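Murkadow plain T-shirt, dark green
Reviewed by Mariann Bakos

I bought this in March and have washed it 30 times since. It's a soft cotton knit with a matte finish and no print on the front. Sizing runs long, so go down one if you're between sizes.

The color has held up better than the navy, which went gray at the seams by summer. I wash it cold and hang it up.

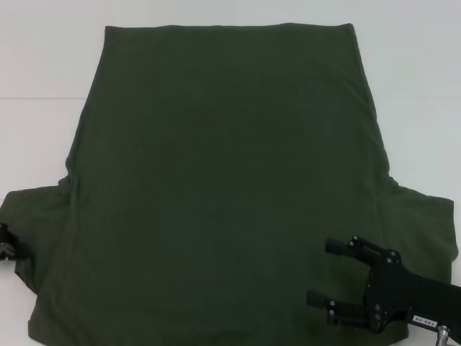 My one complaint is wrinkles. It comes off the line creased across the middle and needs a quick iron. I paid 59 for a pack of 3 and would buy them again.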